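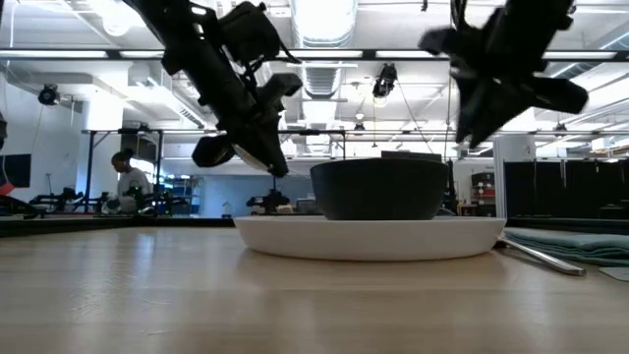

3.2 Place setting and table materials

Filed under: Dining & Tableware Studies

The setting used throughout the study has four parts: a plate, a bowl, a metal utensil and a folded cloth. We kept it this small on purpose. In the April pilot, people given a full formal setting spent most of their effort on where the glasses went, and the relation between bowl and plate, our main interest, was hard to separate from everything else.

The plate is large and white with a flat rim. The bowl is dark and stands in the middle of the plate, so that the plate serves as a liner. Dark on white was chosen after Tran's earlier work on contrast at the table, in which raters judged centering more evenly when the rim of the bowl stood out from the plate. We did not test a white bowl. The cloth is a muted green and is kept folded at the right of the plate. Raters in the pilot disagreed on what counted as a neat fold, and we therefore scored only whether the cloth was folded and whether it stayed clear of the plate.

The utensil has two accepted positions in our scheme. In the first it lies on the table to the right of the plate, between plate and cloth. In the second it rests in the bowl with its handle against the rim (Figure 2). Many household guides treat the second position as a serving habit and leave it out of their diagrams, but it was common in the 2,285 home table records of the Piltgate survey, mostly for soup and cereal, and we saw no reason to mark it as an error. A spoon lying across the plate rim was scored as unplaced.

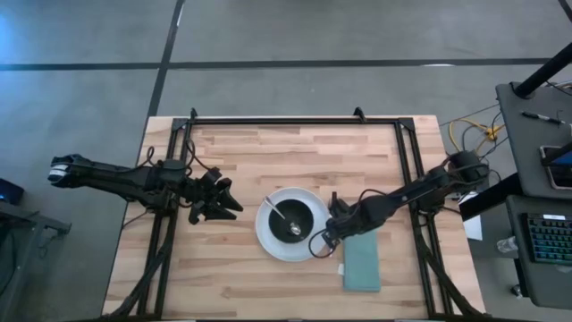

Figure 2. Setting with the spoon resting in the bowl, seen from above. The folded cloth is to the right of the plate.

The tabletop is bare wood in a light color. No mat or tablecloth was used. A mat gives the eye an edge to line things up with, and in the pilot it pulled the cloth and the utensil toward its border. On bare wood the plate is the only strong reference, and the other items are judged by their distance from it.

Scoring followed the Claritico sheet with two changes. The line for glassware was removed, and the line for cutlery was split to cover the two spoon positions. Desmond Tran and a second rater scored each setting separately. Settings on which they differed were scored again after a break, and the second score was kept. A setting needed 70 points to be called complete. The Cernari version of the sheet also takes off points for a bowl that is off center. We recorded centering but left it out of the total, and it is reported by itself in Section 4.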